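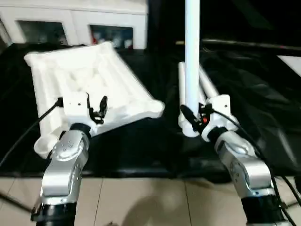
skisarholm_shed
Joined May · 112 posts

Two arms, one foam tray, left side keeps losing its grip

Posted Jan 10, 2026 in Home Builds > Arms and Grippers

Hi all, long-time reader and very occasional poster. I've been building a two-arm setup at home and I'm finally at the fun part, where it's supposed to pick stuff up for me. The job I picked is unpacking and sorting: the left arm takes hold of a foam packing tray by its near edge and lifts it out of the way, and the right arm deals with the white tubes standing next to it. Sounds easy, right?

The tubes are going OK. Not great, but OK. The tray is driving me up the wall. The left gripper closes on the edge, I get a nice little lift, and then the far end swings and the whole thing twists out of the fingers. Sometimes it makes it a few inches over, sometimes it goes right away. I ran 40 tries last night with the same starting spot and the same program, and I only got 3 where the tray ended up where I wanted it. The arms repeat just fine with nothing in them (I checked with a pencil mark on a piece of tape), so I don't think it's the joints.

Stuff I've already tried:

Closing harder. Leaves dents in the foam and it still twists.
Closing softer. Drops it sooner, no surprise there.
Going slower. Helps a bit, but now one lift takes forever and I get bored and go make coffee.
Moving the grab point toward the middle of the edge. The elbow runs out of room and the controller faults with code 1491, which the Grolach manual lists as "path limit" and nothing else. Thanks, Grolach.

My fingers are thin and hooked at the tips. They came with the gripper kit from Stonon and I haven't changed them. Everything sits on a black cloth over the table — I put that down so white parts would stand out for the cameras, and for that it works really well.

I also have a light blue cylinder and a sheet of creased white paper or card in the mix for later, and I tried a few runs with those to see if the foam was the problem.

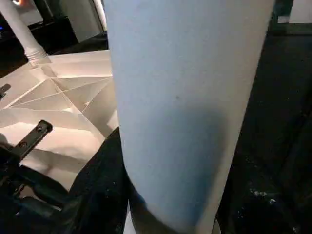 View from the wrist camera, blue cylinder up close with the folded sheet to the left.

The cylinder gives me way less trouble than the tray. So is it the fingers, the foam, or me? I'd like to fix this without buying a whole new gripper if I can. Also if anyone knows what 1491 really wants from me I would love to hear it.

3 answers, sorted by votes

Answer 1 (accepted)
by orangepeel_servo

It's the fingers, mostly. You've got two skinny contact spots on the edge of something big and light, and all the weight is hanging off to one side of them. That makes a hinge. Closing harder just digs the hinge in deeper.

What fixed it for me was pads. I cut two strips of bike inner tube, wider than the finger, and stuck them on with contact cement so they lie flat against the foam. Wider is the part that matters, the rubber is a bonus. If you have a printer, make a little slip-on shoe for each finger and glue the rubber to that, then you can pull them off again when you go back to small parts. Rough up the print before gluing. I didn't the first time and they peeled off in a day.

Second thing, don't lift the tray. Tip it a little, keep the far end on the table and drag it. That black cloth is going to bunch up on you though, so pull it tight and clamp it underneath, or swap it for something stiff with a matte black finish. I can see folds in yours on the right side in your first picture and I'd bet the tray catches on folds like that.

On 1491, I get it when the straight line between two points goes through a spot the elbow can't reach, even if both ends are fine. Add a point in between, a bit higher and closer to the base, and see if it goes away. If it still faults, slide the table in a couple of inches. I fought mine in software for most of a month and then moved the table.

Answer 2
by tinfoil_lemur

Agree on the pads. I'd add one more thing — why not use both arms? You have two of them facing each other! Let the left one hold its edge and bring the right one over to steady the other end before you move on to the tubes. You'll need them to wait for each other properly. I just have each arm set a flag when it's closed and the other one checks for it, super basic, but I haven't had a tray on the floor since.

Do your tubes first, if you can, or at least get them farther away from the tray. They look awfully close together to me and one swing of the foam could knock the lot over.

Also tie up the cable on your left gripper, with some slack. Mine was tugging on the wrist at one end of the travel and I blamed the motors for ages.

Answer 3
by mossgate77

i have an Ó Néill vacuum cup on mine, never had this problem. foam might leak air tho, never tried foam

Comment from skisarholm_shed:
OK, inner tube strips are on and WOW, so much better already. Still twists when I go full speed but I can live with that for now. The in-between point got rid of 1491 too. Marking the first one as the answer, and I'm going to try the two-arm thing next, I just have to figure out how the flags work on my controller. Does anybody have theirs written up somewhere?

Comment from tinfoil_lemur:
Not written up but I can paste it. Give me till tonight, it's on the garage computer.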